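Unit 3: Packaging and the Shopper

Welcome back, everyone. Today we're taking up a question that sounds small and keeps growing the longer you sit with it: why do we pick one package off a shelf and leave its neighbor behind? Bring your reading notes from Nelli Miettinen's chapter, and bring a snack too, if you like.
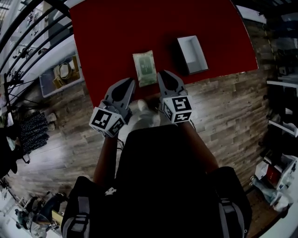
Miettinen separates what a package promises from what it has to do. The promise is color, lettering and a pleasant name. The work is keeping the contents clean and fresh until the last one is used – and shoppers usually judge that part at home, long after they've paid.

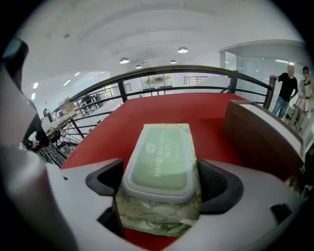

Rutusbridge, June

Our main case is the Mukine store survey, which asked 3000 shoppers what they remembered about a product they had just bought. Only 828 could name the maker, though plenty more remembered a color. Please look over the Oksanen tables before you argue with me about it (I do enjoy it when you argue).

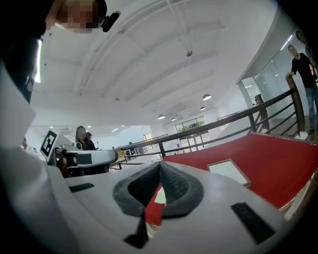

For next time, choose three products from your own kitchen and write a page on how each one opens and closes. The Flanard reader has a lovely short essay on jar lids that may get you started.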